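The Basket Cure

Small plastic baskets won't change your life, but they might get your kitchen table back

I have owned a label maker for six years and in that time I have labelled exactly one thing, which was the label maker. So when my editor asked if I'd like to write about small-item storage (pegs, pens, batteries, the seventeen kinds of tape a household seems to accumulate), I laughed out loud, and then I looked over at my desk and stopped laughing.

My usual system, if you want to be generous and call it that, is the pile. Things get put down, other things get put on top of them, and when company's coming the whole lot goes into a tote bag and the tote bag goes behind the bedroom door. I found one of those bags in August with a birthday card in it, stamped and everything, for a niece who has since finished high school. Sorry, kiddo.

What finally got me moving was my neighbour Faustine Guérin. She sorts other people's cupboards for a living, and she charges me in banana bread. Her first rule is that you don't buy a thing until you've pulled out every container you already own and put the lot on one surface, all at once, with nothing in them. It feels ridiculous. You stand there looking at boxes! But I've come around to it completely, and I now bore people about it at parties.
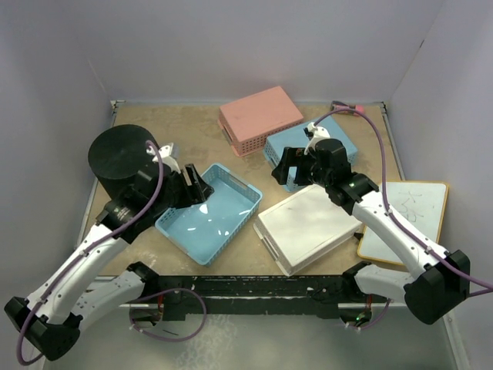
Baskets, boxes and a little whiteboard, all out on one surface.

The point of having everything out together is that you start seeing shapes. Low and open is for things you grab every day. Anything with a top on it is for what you want to keep but don't want to look at. I'd always shopped by colour (I'm weak, I see a pastel and I'm gone), and Faustine made me shut up about colour for a whole afternoon and talk about what I reach for. Scissors, pens, phone cable, lip balm. That was my list, and it would have fit in a cereal bowl.

Perforated sides are worth having, by the way. I used to think the little holes were only there to look cheerful, but you get a hint of what's inside without opening anything, and a damp sponge has some chance of drying out. They do collect dust in the corners, and an old toothbrush is the best tool I've found for that. A smooth floor inside the basket helps too, seeing as you can wipe it in one go when a pen leaks. A pen will leak.

I'm fussier about tops than I used to be. My first attempt at all this involved a stack of lidded boxes from Trosatby, a shop I love and should not be allowed into, and they were so snug that I needed both hands and a butter knife. I stopped opening them by the second week and the pile was back by the third. The Dasitz ones I tried next had tops that slid off if you so much as looked at them. What you want is something in the middle, flat enough to set another box on and easy enough to open with a coffee in your other hand.
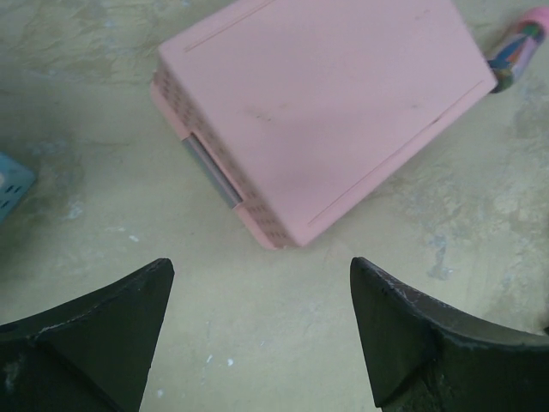
Then there's the matter of pens, and this is where Faustine and I part ways. She'd have every marker in the house stored in one container, lying flat, caps all pointing the same direction. I say a marker belongs beside whatever you write on. If the whiteboard's in the kitchen, so is the marker, and if that means one stray pen lives out on the counter forever then I can make my peace with it. We've argued this over a lot of banana bread.

The whiteboard was my own contribution and I'm proud of it. Mine is a small one that leans beside the toaster, and it has one job, telling everyone which basket holds what. No labels to peel off when you change your mind, and you will change your mind. My brother-in-law, Aurélien Caron, took the idea home and used his to keep a running tally of loose screws found around the house. He was at 40 the last time I visited and seemed very happy.

As for what to spend, not much. I bought three baskets from the Zoubi range at my local hardware store and borrowed the rest from my own bathroom. The fancy modular set from Wurstead was $666 with the drawer unit, and I'll admit I stood in front of it for a good long while - it had soft-close everything. Then I went and had lunch.

My desk has been clear for most of a season now. The tote bag is still behind the bedroom door, with a few things in it that I can't quite place yet, including a key, a single castanet and the charger for a camera I'm fairly sure I gave away. Faustine's coming by next week to have a look. I've got the bananas going brown on the windowsill.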